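We use cookies to keep this site working and to understand how it is used. Accept all | Manage settings

Posted in February by the Irwood Recruitment Office

Call for Participants: Practice Review Panel for Hand-Held Gripper Work in Home Settings

Irwood invites applications from adults who wish to serve on the Practice Review Panel for household manipulation work. The panel will test and revise the Marthorpe Code of Practice, which sets the rules our operators follow when they use hand-held grippers to record everyday tasks in furnished rooms. The recordings are later used to train robots for domestic work. There are 48 places on the panel, divided between the Marthorpe and Wallham sites.

The code was written for workbench tasks and has been extended piece by piece to kitchens, bathrooms and bedrooms. Several of its sections no longer match the conditions operators meet. Small personal accessories are a particular concern. They are light, they tangle, and they are easily lost in bedding. The present draft contains 149 clauses, and Irwood wishes to reduce that number without lowering the standard of care.

What participants will do

Participants will attend paired sessions. In each session, 2 people work with hand-held grippers at the same surface, sorting or tidying a set of household items under the draft code. Afterward, each participant completes a written review stating which clauses were clear, which were difficult to follow, and which were not needed. No technical background is required. Training on the grippers is given before the first session and is paid at the same rate as the sessions themselves.

Sessions in the accessories group use watches, bracelets, hair clips and similar items, with a shallow tray set on a bed.

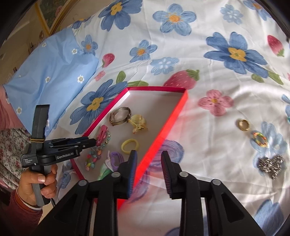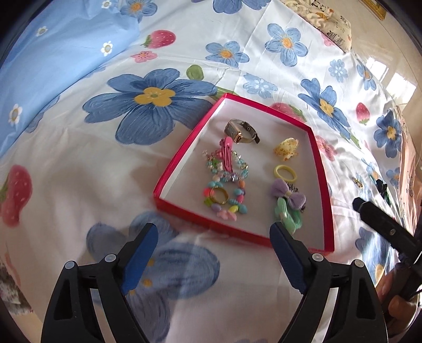
Participants in this group will be asked to give close attention to the following sections of the draft.

Section 4, Shared working space. Each operator keeps to an agreed side of the tray. When both grippers must reach into the tray, one operator waits with fingers open until the other has withdrawn. Operators speak before crossing to the other side.

Section 7, Items outside the tray. Any item lying on the bedding is to be noted on the session sheet before work begins and accounted for when it ends. Items may not be moved by hand during a recording unless the session lead has called a stop.

Section 9, Delicate and linked items. Chains, strung beads and stretch bands are to be lifted at one point and raised slowly. If an item catches on another, the operator lowers it and opens the gripper. Pulling an item free is not permitted.

Section 12, Privacy in furnished rooms. Mail, medication, identity documents and photographs of people are removed from the room or covered before recording. The session lead confirms this in writing.

Who may apply

Applicants must be at least 18 years of age, able to stand or kneel beside a low surface for short periods, and comfortable reading and commenting on written rules in English. Irwood welcomes left-handed applicants, older applicants, and applicants with experience in housekeeping, home care or retail work. Persons with reduced grip strength may apply; an adjusted handle is available on request. Current operators employed at either site are not eligible.

Time and payment

Each participant will complete six sessions over a period of four weeks. Sessions last two hours, including a break, and are held in the morning or the afternoon. Payment is $100 per completed session. A participant who attends a session that is then canceled by Irwood will be paid in full. Travel costs within the county are repaid on presentation of receipts.

Consent and records

Hands, sleeves and voices may be recorded. Faces are not needed for this work, and any footage that shows a face will be deleted. Participants may withdraw at any time without giving a reason and will keep payment for the sessions completed. Written reviews are stored separately from recordings and carry a participant number only. The handling of records is checked by Birhane, an outside reviewer with no part in the selection of participants.

How to apply

Application forms are available from the front desk at Marthorpe and Wallham. Applicants should state their preferred site, the times of day they are available, and any adjustment they may need. A short statement of interest, no longer than one page, should be attached. Applications close at 5 p.m. on the last working day of the month. Selected applicants will be contacted by mail and invited to a training session at their chosen site.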